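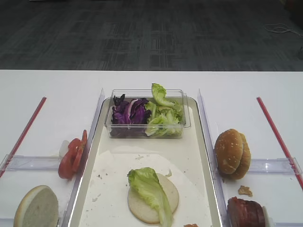
Short Fiction

My sister swore the sandwich counter at Clallow would be easy money, so there I was, two hours into my first shift, staring down a bun. Bottom half, one lettuce leaf, crumbs all over the tray. The cabbage was supposed to come next (or was it the sauce?) and the order sheet only said "a Plirnness, the usual way." Whose usual way?

I'd told them I had experience. I'd made lunch for myself nearly 500 times, I figured, and that had to count for something!

So I went for the purple cabbage, a big fistful, and then a little more, because it looked so pretty next to the green.
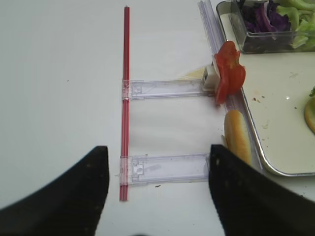
Red rod, clear brackets, and the long rail beside the tray.

The customer took one bite at the window and chewed for a very long time. I wiped the same spot on the counter and tried to look busy.

"That's a lot of cabbage," she said.

"It's the usual way," I told her.

She came back at 8 and ordered 2 more.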